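Apr 26, 2025

# Subtitling a two-language documentary (quick notes)

Wrote this up fast after finishing subs on Dutness, our 43 minute doc about night-shift workers. Half the interviews are in one language, half in the other, and people switch mid sentence. Two subtitle files, one timeline. These are the steps I wish I'd had in December.

## 1. Lock picture first

Really locked. Not "locked except the ending". We moved one interview after subs were done and I had to re-time 403 lines by hand. Two evenings gone.

Export a small reference file with timecode burned in, top left. Keep the bottom clear for the subs.

## 2. Transcribe everything, in the original

Don't translate as you go. Tempting, but you lose track of who said what.

- One line per spoken sentence
- Speaker initials at the start
- Mark every language switch with a slash
- Anything you can't make out: write [??] and move on

I used Storesier for the first pass. Fine on the sit-down interviews, bad on anything shot outdoors. Check names of towns yourself, it mangles them evry time.

## 3. Translate for reading, not for the page

Spoken answers are long. Subs are short. Cut the "you know" and the repeats, keep the jokes if you possibly can.

Limits I stick to:

- Max 2 lines on screen
- Around 18 characters per second, less if the shot is busy
- Never under one second, even for "yes"

Wordless stretches get no subs at all. Leave them alone. If there's a song with lyrics, ask the director whether they want it translated, before you do it.

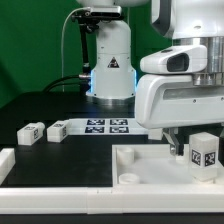
## 4. Time the lines

Open the locked reference in Egger (any subtitle editor works, same idea).

1. Import the translated text as plain lines.
2. Play through once, tapping in and out points. Don't stop to fix.
3. Second pass: snap to cuts. If a line ends just before a cut, pull it to the cut.
4. Leave a small gap between lines so the eye catches the change.
5. Save a copy. Then save another one somewhere else.

A line can hang over a cut if the person is still talking. Just not over a change of location, looks like a mistake.

## 5. Sort out the switching

The fiddly part. For a bilingual film you want file A (subs only when language B is spoken) and file B (the reverse). Duplicate the full file, then delete using your slashes from step 2.

When somebody switches in the middle of a sentence, sub the whole sentence in both files. Tried subbing only the foreign half, it was unreadable.

For festivals that want full subs throughout, send the full file. Keep it, don't overwrite it. I did, once.

## 6. Watch it with someone who doesn't speak the language

Big screen if you can, sofa distance. Don't explain anything. Note the spots where they look down too long or ask "wait, who?". Those lines need trimming.

We did ours in the back room at Drerari with the projector. White text vanished completely against the snow shots. Fixed with a thin black outline, no box.

## 7. Export

- SRT for online and most festivals
- Burned-in version only if they ask for it
- UTF-8, always, or the accents turn to junk
- File name: title, language, version number, no spaces

Then open the exported file on a differnt computer and check the first line, the last line and one in the middle. Takes a minute.

Next up is the captions version with sound cues, separate page when I get to it.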